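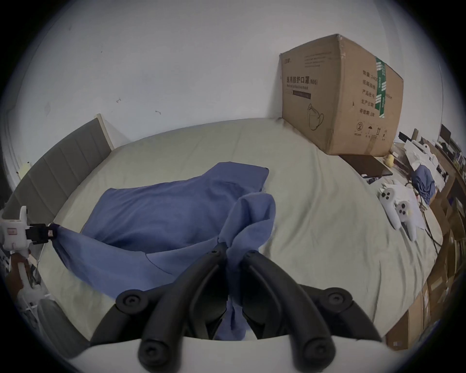 Half my team at Staniforth would tell you the folding was never the hard part of the job, it was the lifting and the standing, and they wish somebody had asked them before the first machine turned up. I think that's a fair place to begin an entry on laundry automation, so I've left it at the top.

Laundry automation

Laundry automation means using machines for the handling side of linen work: sorting, spreading, folding and stacking. Washing and drying went over to machines ages ago, so people in the trade (me included, I did nine years on the folding tables) normally mean everything that comes after the dryer.

Why cloth is awkward

A box keeps its shape when you pick it up. A piece of cloth doesn't, and a crumpled one can lie in more ways than anyone could write down. You and I find a corner by feel, give it a shake and pull the thing straight – a machine has to work out where the corner has gone first. Two points of hold are the usual answer, one to keep the cloth steady and one to draw out the fold.

Flat sheets were sorted out early. Big ironing lines with feeders, such as the Brernex at our Tirka site, get through over 1000 sheets a shift as long as somebody clips the corners in. Mixed items are still mostly done by hand.

Teaching by showing

Newer systems learn from people. A worker holds a gripper in each hand, with a camera on it, and does the job with those instead of fingers. The recordings are used to train a robot arm. Matus, a small firm that works this way, asked our site for 500 folds of tunics and pillowcases, and I did a fair few of them myself! It's slow at first. You lose your sense of touch completely, and your wrists know all about it by teatime.

What changes for staff

At Tirka the folding tables went from two shifts to one, and most of us moved to checking, mending and clearing jams. Less lifting, which my back is grateful for, but more watching, and the watching is dull. New starters also learn less about fabric than we did.

Pay is the sore point. Showing a machine how to fold is skilled work, and at first it was paid at the ordinary table rate. Since October there has been a small hourly extra for recording sessions, though it stops when the recording does.

See also: ironing lines, linen hire, repetitive strain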